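3.2 Cabin preparation and guest ratings

The second part of our study concerns the river ships of the Rendis line. In October we collected 3,485 guest questionnaires from 25 sailings, and 811 of them contained at least one written remark on the cabin. The remarks were read and coded by two of the authors separately, and differences were settled by a third reader. We followed the coding scheme of Holub and Matoušek, with one change: remarks on noise were moved from the group "cabin" to the group "ship", as most guests wrote about the engine and not about their neighbors.

The score for the cabin was given on a scale from 1 to 10. Guests who had booked a river cruise before gave lower scores than first-time guests, and this difference remained when we compared only cabins on the same deck. Storage space was named more often than the size of the bed. Many guests wrote that they did not know where to put small personal things in the bathroom. A box of such mixed small items is shown in Figure 4. We did not find a link between the cabin score and the wish to book again, which is in agreement with the earlier survey on the Narnico ships.

Figure 4. Small items in a clear plastic box, among them a roll of white tape and a mascara tube.

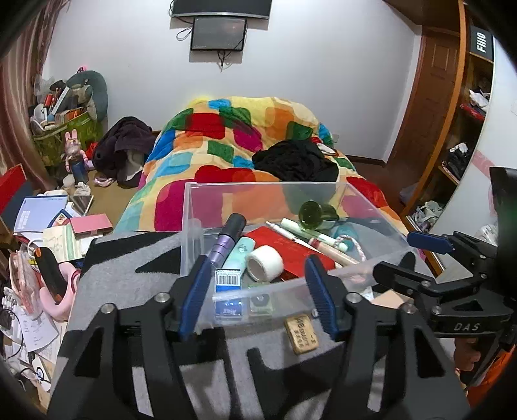 3.3 Shore excursions

Excursions were rated on a separate sheet, which guests returned on the last evening of the sailing.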